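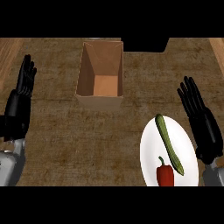 3.2 Surface wear and cleaning

Finish condition was scored on a five-step scale by two raters working separately. Tables at the Vindau site had been oiled once a year, in December, while those at Cernadum had received no treatment after delivery. Each top was wiped with a damp cloth, left for 14 hours and then scored under the same lamp.

Stain depth differed more within sites than between them. At Cernadum the darkest marks lay near the serving side and went deeper than the oil layer would normally reach – sanding to 200 grit removed most of them but left a visible ring. Three tops were dropped from the analysis as they had been refinished before the study began.

Figure 3. Wooden tabletop with darker mottled staining.

Rater agreement was acceptable for stain depth and poor for gloss. Gloss scores are therefore reported but not used in the model in Section 4. The scale follows Rautiainen and Zou, with the two lowest steps merged.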